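# How Do You Pick a Hand for a Robot?

Your hand can do a lot of jobs. It can turn a key, hold an egg, pull up a zipper and catch a ball. You don't swap it for a different hand when you switch from eating soup to tying your shoes.

Most robots can't do that. A robot arm usually comes from the factory with no hand at all. The end of the arm is a flat round plate with screw holes in it. The people who use the robot have to choose a hand and bolt it on.

A robot's hand is called a **gripper**. There are many kinds, and people who work with robots spend a lot of time testing them against each other.

## Four kinds of gripper

**The pincher.** This gripper has two flat fingers that slide toward each other, like the jaws of a pair of pliers. It is simple and strong. It does well with boxes and other things that have flat sides. It has more trouble with a ball, because a ball touches each flat finger in only one small spot.

**The sucker.** This one has a rubber cup on the end. A pump pulls air out of the cup, and the cup sticks to whatever it is touching. It can lift a pane of glass or a cereal box from above without reaching around the sides. It can't lift a sponge. Air leaks straight through the holes.

**The many-fingered hand.** This gripper has three or more fingers, and each finger has joints that bend. It can wrap around things with odd shapes. It also has more motors and more wires, so there is more to control and more to break.

**The soft hand.** Its fingers are made of something stretchy, like silicone, the same stuff as a rubbery baking spatula. When air is pumped in, the fingers curl. Soft hands are good for fruit and bread rolls. They are not very good at holding heavy tools.

## What makes a test fair?

Suppose you want to know which of two sneakers is faster. You run in the first pair on a dry track and in the second pair on wet grass. The first pair wins. Have you learned anything about the sneakers?

Not much. You changed the shoes and the ground at the same time.

Robot tests work the same way. If you want to compare two grippers, you keep everything else the same:

- the same arm
- the same objects
- the same table, in the same spot
- the same lights
- the same amount of time

Then you change the gripper and run the test again.

Clamps and tape help with this. If a bin slides a little each time the robot bumps it, the last try won't be in the same place as the first. So testers clamp things down, and they put tape on the table to mark where things go.

## Why blocks?

Blocks look easy. You could pick one up before you could talk. For a robot, a block in a bin is a good puzzle.

The robot has to find the block first. Then it has to work out which way the block is turned. A block is long one way and short the other, and it is easier to grab across the short side. If the block is lying at a slant, the gripper has to turn to match.

Other blocks get in the way too. When two of them lie close together, there may be no room for a finger in the gap. The walls of the bin make trouble for the same reason. A block out in the open can be grabbed from any side. A block next to a wall has one side blocked.

Blocks are also cheap, they don't rot, and anyone who wants to repeat the test can get the same kind.

## What the robot "sees"

A robot arm has no eyes of its own. Many test tables have a camera on a stand, looking down. The camera sends its picture to a computer, and a program in the computer decides where the gripper should go.

The box that runs the motors is called the **controller**. It takes an order like "move 4 inches left" and turns it into the right amount of turning for every joint in the arm. Changing the camera or the controller can change the score just as much as changing the gripper, so those have to stay the same as well.

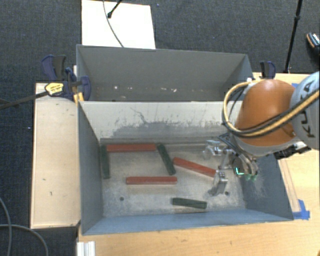
*From the Nurholm Science Pages for Young Readers. Words by the Prosser Workshop.*

The big orange part is a joint cover on the robot arm, and KUKA is the name on the arm next to it. The silver and gray gripper is the many-fingered kind. It is over the right side of the front bin, with one of its fingers close to the end of a red block. That block is lying at a slant.

Look at the green block that slants beside it. One end almost touches another red block. If you were the robot, would you start there, or would you go for the red block near the middle first?

The dark blue and black clamps are there to hold things still. You can find one on each side, up by the back bin.

## Keeping score

A tester might give each gripper 22 tries and write down what happens every time. There are several things to write:

- Did it pick up the block?
- Did it drop the block on the way?
- Did it push any other blocks?
- How long did it take?

A gripper can be quick and still drop a lot. Another can be slow and never drop anything. Which one is better depends on the job. In a warehouse that moves over 800 packages an hour, speed matters a great deal. For packing light bulbs, you would want the careful one.

## Try it at home

You need six blocks, a baking pan, and two "grippers." Kitchen tongs and a pair of chopsticks work well.

1. Spread the blocks out in the pan. Turn some of them at a slant and put one against the side.
2. Draw a quick map so you can set them up the same way again.
3. Use the tongs to move every block to a plate. Have a friend time you.
4. Put the blocks back using your map.
5. Do it again with the chopsticks.

Write down your time and your drops for each one. Then try the whole thing with one eye closed, and see which score changes more.

## Words to know

**Gripper:** the hand of a robot.

**Joint:** a place where an arm or finger bends or turns.

**Controller:** the box that tells the motors how to move.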